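Courses > Robot Software > Unit 4: Grasp Planning for Cables
Last updated 23 November 2021
Reading time: 4 min

Cables are hard for a planner that expects rigid parts. A coil has no fixed pose, so the pose estimator from Unit 3 gives you nothing useful. In this unit the planner works from a depth patch and picks a grasp point directly.

The node runs in three steps. It crops the cloud to the inside of the box, scores 40 candidate grasps, and sends the best one to the arm controller. Candidates closer than 20 mm to a box wall are dropped before scoring — open flaps count as walls.

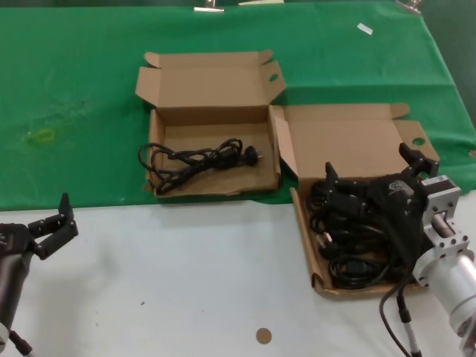 Kwadwo Osei asked whether the wall check should come after scoring, so that a very good grasp near the edge is kept. You can try it. In the Clirent simulator the late check raised planning time from 62 ms to 100 ms per cycle, and the top grasp was often rejected anyway.

With two arms, each planner must lock the shared workspace before it moves. Set the lock in the launch file and leave the timeout at its default. If an arm stops with its gripper open, read the lock state first, then the planner log.

For the lab: write the scoring function, run it on both recorded clouds, and hand in your log with a short note on failed grasps.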